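Caderno da célula 2 (esteira verde) / agosto
Entrada de sábado, começada às 9h40 e terminada quando deu

Assunto: a mão larga o copo. De novo.

Resumo para quem tem pressa: o copo escorrega no transporte entre a esteira e a bandeja, o log diz que está tudo ótimo, e a última parada protetiva foi culpa minha. O resto é detalhe, mas o detalhe é o que eu vou querer ler na segunda, quando não lembrar de nada.

Estado em que encontrei as coisas

O programa de sexta estava carregado com a versão Plikitz do planejador de pega, a que tem o fechamento suave. Alguém (eu) deixou o limite de corrente do polegar no valor de teste, e o nome do arquivo era "final_final_usar_este". Não usar este.

O pega-e-larga em si é simples: copo na esteira, mão desce, fecha, sobe, gira, solta na bandeja rosa. Rodamos isso para a demonstração da Preltia e funcionou a manhã inteira, com a naturalidade das coisas que vão quebrar à tarde.

Sintoma

A mão fecha, o sinal de contato sobe, o braço levanta. Em algum ponto do giro o copo começa a rodar entre os dedos, a boca vai virando e ele cai. Às vezes na bandeja, o que o script conta como sucesso. Corrigir também o script, porque ele está contando sorte como se fosse taxa de acerto.

Pior: nas falhas, o log continua marcando "objeto seguro" depois da queda. O ciclo 1.518 terminou com a mão depositando com todo o cuidado um copo inexistente na bandeja. Abriu os dedos devagarinho, esperou o tempo de acomodação e voltou para casa. Código de retorno: zero.

A parada protetiva

Com o copo caído na esteira, pedi retomada em vez de voltar ao ponto inicial. O planejador achou que ainda carregava o copo, escolheu a trajetória alta, e o punho foi cumprimentar o trilho do lado de lá. O braço parou como devia. Sem dano no trilho, sem dano na mão, um pouco de dano no orgulho. Rearmei pelo pendant depois de olhar tudo em volta e desci o limite de velocidade antes de mexer em qualquer outra coisa.

Anoto aqui porque da outra vez não anotei e repeti: retomada depois de objeto perdido NÃO é retomada. É recomeço, do ponto inicial, com a mão aberta.

Registro visual

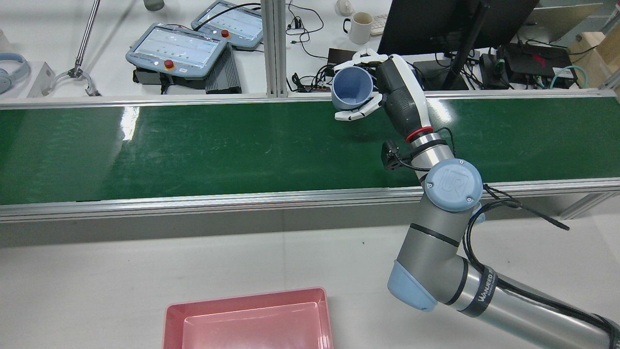
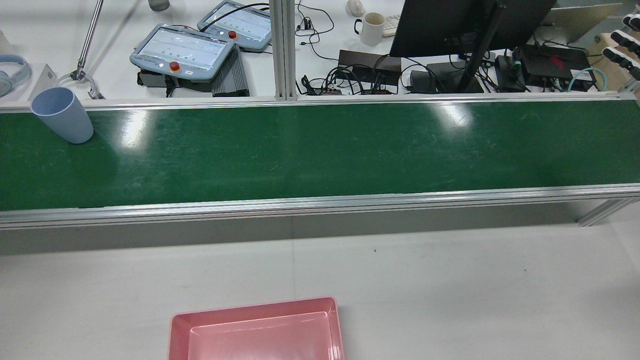
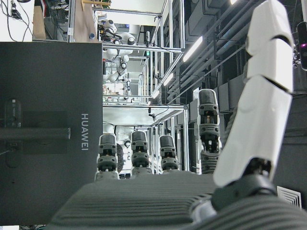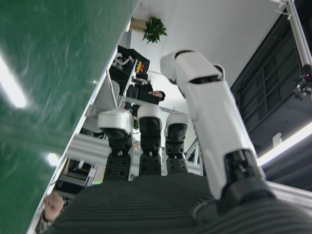
Hipóteses, na ordem em que me convenceram

1. Garra fraca. Aumentei o limite de corrente. O copo passou a deformar um pouco e a escapar com mais energia. Hipótese descartada, copo ofendido.

2. Copo torto na chegada. Se ele vem inclinado, os dedos encostam em alturas diferentes e a pega já nasce com torque. Isso piora o quadro, mas falha também com o copo bem aprumado, então não é a causa principal.

3. Atraso no sinal do polegar. Comparei os carimbos de tempo do driver da mão com os do controlador do braço. O polegar informa contato com 185 ms de atraso em relação aos outros dedos. O fechamento suave da Plikitz espera o primeiro contato e já reduz a força em todos, portanto reduz antes de o polegar ter chegado. O braço sobe com o copo apoiado em dedos e otimismo.

A terceira explica tudo, inclusive o copo fantasma: o estado "seguro" é travado no primeiro contato e só é apagado pelo comando de abrir. Ninguém pergunta de novo se o copo continua lá. Eu também não perguntei, e o código é meu.

O que mudei

a) Desliguei o fechamento suave. Feio, barulhento, mas fecha.
b) O braço só sobe depois de contato confirmado no polegar E em pelo menos dois dedos.
c) O estado "seguro" agora é reavaliado durante todo o giro. Se cair, parada controlada e mensagem em português claro. A mensagem atual é "cadê o copo". Trocar antes da próxima visita.
d) Retomada bloqueada quando o estado é "perdido". O botão aparece cinza, à prova de mim.
e) Velocidade do giro em 2 terços do valor anterior até segunda ordem.

Depois das mudanças

Rodei por volta das 15h, com a esteira parada no momento da pega. Melhorou bastante. Ainda vi o copo rodar um pouco durante o giro, sem queda, e em um dos ciclos a parada controlada disparou com o copo firme na mão. Falso alarme, prefiro assim. O limiar está sensível demais e vai continuar desse jeito por enquanto.

Não testei com a esteira em movimento. Era tarde e eu já tinha gasto a minha cota de trilho.

Pendências

- Perguntar ao suporte da Zendex se o atraso do polegar vem do firmware ou do nosso cabo. Aposto no firmware, o que costuma indicar que é o cabo.
- Mandar para o pessoal do projeto Shirazi o trecho do log com o copo fantasma. Eles usam a mesma máquina de estados e devem ter o mesmo fantasma.
- Reescrever a contagem de sucesso. Os números de sexta não valem, tirar do relatório.
- Refazer a zona de segurança do trilho de trás com folga maior.
- Apagar "final_final_usar_este". Guardar cópia antes, por covardia.
- Conferir o aperto dos parafusos do punho na segunda, a frio, antes de ligar. O contato com o trilho foi leve, mas foi contato.

Quem for usar a célula antes de mim: carregar "pega_lenta_v2", não mexer no limite de corrente e ficar com a mão perto do botão vermelho.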